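Workshop tips: looking after the software side of a towel-folding job

Collected at Firkham over a long summer, mostly by Cormac Mac Carthaigh, with corrections from Róisín Foley
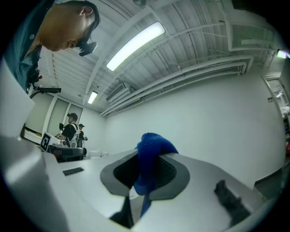 Before you record anything

Give the clocks a look first thing. We have lost more good mornings to clocks than to any broken part. If the camera thinks it is one time and the finger-width readings think it is another, every fold you record teaches the arm to close its fingers a little late, and you won't notice until the evening. My habit is to open and shut the fingers sharply three times at the start of each session, then find those three snaps in both streams and line them up. It takes less time than boiling the kettle, and I do usually boil the kettle as well.

Do the lens calibration again if anybody has taken the lens off, cleaned it with any vigour, or dropped the thing (do own up, please, we have all done it). A very wide lens bends straight lines badly near the rim, and the old numbers will only be nearly right. Nearly right is a nuisance with cloth, where the edge you want is thin and soft to begin with. Use the printed board, move it slowly, and get it right out into the corners of the view, where most people are too shy to go.

Keep your printed tags flat. The square black-and-white ones are cheap to print and it's tempting to run off a stack on ordinary paper, but they curl in damp weather and a curled tag gives you a position that wobbles. Glue them to something stiff and leave a good white margin all round. Róisín trims hers with a steel rule and I have stopped teasing her for it.

Ceiling lights shining on a glossy tag will wash it out. Tilt the tag a touch, or print on matt paper.

Choosing the cloth

A bright towel on a pale table is a kindness to the software. Blue is our favourite by a long way, as it stands well clear of grey plastic, white walls and most people's hands. Start with one colour, get the whole chain working from recording to playback, and only then bring in the cream ones and the stripy ones and the awful beige bath mat that Róisín found in August.

Terry cloth has its own little tricks. The loops throw tiny shadows, and an edge finder set too keenly will see edges all over the middle of the towel. Blur the picture slightly before looking for the outline. If you are using a learned model this matters less, though I'd still look at what it is paying attention to before trusting it.

Shake the towel out and drop it in a fresh heap before each go. We all have a way of putting things down neatly without meaning to, and a model brought up on neat heaps sulks at an untidy one.

While you are recording

Move at the speed you'd like the arm to move. I was far too quick at first, being rather proud of my folding, and the arm simply couldn't keep up with me. Slow hands, steady wrists, and a small pause just before the fingers close.

Look at the work, by all means, but check that the gripper's own camera can see it too. It's very easy to lean over and get a lovely view yourself while the lens is staring at the rafters. A quick glance at the live picture every few folds will catch it.

Stop at 40 folds and have a rest. Tired folds are sloppy folds, and they go into the pile along with the good ones unless you are strict about it.

Say out loud when you have made a mess of one, and press the discard key there and then. You will not remember later. I have sat with a list of 700 recordings trying to recall which one had the sneeze in it.

Naming and keeping

Put the task, the cloth and the person in the name of every recording, in that order, with no spaces. Our tidy-up script (it's called Moynihan) sorts them into folders and grumbles at anything it doesn't know. Let it grumble. An odd name is far easier to fix on the day.

Never edit the raw files. Copy them, and do your trimming and smoothing on the copy. We keep ours on a separate drive, and the software can read from it but can't write to it — a small setting that has saved us twice.

Write down which version of the calibration went with which batch. A plain text file beside the recordings does very nicely.

When the tracking jumps

Watch the path drawn as a line before you train on it. A sudden spike generally means the tracker lost its place for a moment, often when cloth covered most of the view or the camera swung past a blank white wall with nothing on it to hold on to. Pinning up a few busy posters helped us a good deal, and cheered the room up besides.

Don't smooth a big jump away. Smoothing makes it look respectable while leaving the hand in the wrong place. Cut the recording there, or bin it.

If the jumps always come at the same part of the fold, change how you hold the cloth at that part before you go fiddling with the settings. I spent 13 evenings on settings.

Playing it back on the arm

Run it in the simulator first, then on the real arm with no cloth and the speed turned well down, then with cloth. Keep a hand near the stop button throughout.

Set the planner's table height a hair above the real one to begin with. The fingers may miss the cloth, but a miss is cheaper than a scraped fingertip. Bring it down by 4 millimetres at a time until they pick up nicely.

We use Balico for planning and Gurex for logging, and the only firm advice I have on either is to update them one at a time. Róisín would add that you should never do it just before lunch.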